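Robot Learning Lab, Handout 6
Learning to sort from demonstrations: what the corrections buy you

Okay, so last time we got as far as plain behavior cloning, and I promised you a week where we stop drawing boxes and arrows and look at what happens on a table. This is that week. Bring the handout to lab, write on it, spill coffee on it, I don't mind.

Quick refresher. In behavior cloning you collect pairs of what the robot saw and what the person driving it did, and then you train a network to guess the second from the first. That's the whole trick. It works way better than it has any right to, right up until the arm drifts a little off the path a person would have taken. Now the camera shows it something it has never seen, so it guesses badly, which takes it further off, and so on. If you did the driving exercise in January you've watched this happen with a toy car and a wall.

The old fix is to let the robot run, wait until it starts going wrong, and have a person take over and steer it back. Then you add those takeovers to the training set. People call this by a bunch of names and I'm going to say "corrections" all term, because it's short.

The Koltar set

The data we'll use is called Koltar, and it's a sorting task. There's a tray full of toys and a stack of boxes with holes in the top, and the instruction says which toy goes in which box. You get 468 full demonstrations and 158 corrections. The corrections are much shorter clips, so please don't compare the two numbers as if they were the same kind of thing (I did this myself the first time and confused everybody, me included).

I like this task for teaching because the tray is a mess. With three clean blocks on a bare table, you can get a policy that looks brilliant and has learned almost nothing. Pile things up and you find out pretty fast whether it can tell one ball from the next ball over.

Two policies to compare

Skoltier is the baseline. Demonstrations only, one camera, and it predicts one arm motion at a time.

Skerar has the same network and the same camera, but it trains on demonstrations plus corrections, and it predicts a short chunk of motion instead of a single step. Yes, that's two changes at once! I know. Part of your homework is to pull them apart, so hold that complaint for question 3.

On our held-out instructions Skerar finished 47 more trials than Skoltier did. I was pretty happy with that for a day or so. Then I sat down and sorted the failures by hand, and most of the gain comes from the placing half of the task. Picking barely moved. My guess is that people took over mostly near the boxes – it's where a mistake is easy to spot – so that's where the extra data piled up. It's only a guess, and I'd love for one of you to prove me wrong.

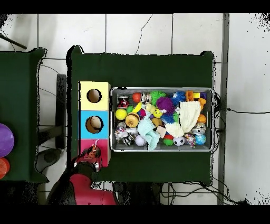
Szczepańska, Mar 16, 2021

Look at how much of the tray is soft or half covered. The knitted hat takes up a good part of the right side, and there's an aqua cloth running down the middle. If the instruction names something under there, no amount of clever action prediction will help, because the policy can't see it. Then look at the spiky balls, which come in green, blue and purple, with more than one blue. "Get the blue spiky ball" is a bad instruction for this tray, and a policy that picks either one should get credit. Our scoring script didn't do that at first. Check yours.

The other thing I'd have you notice is the gripper over the pink box at the bottom of the stack. From straight up, you don't get much of a feel for height, and height is exactly what you need for lining up with a hole.

For next time

1. Retrain Skoltier with the corrections added and nothing else changed. Report picking and placing separately.

2. Shuffle the order of the training clips and run it again. Does your answer to 1 survive?

3. Go back to demonstrations only and turn on the chunked motion. Now you have all four combinations, so make the little 2 by 2 table and tell me which change did the work.

4. Find five instructions in Koltar that could mean more than one toy, and rewrite them. Hand in both versions.

Start question 1 early, the training queue gets long by the end of the week.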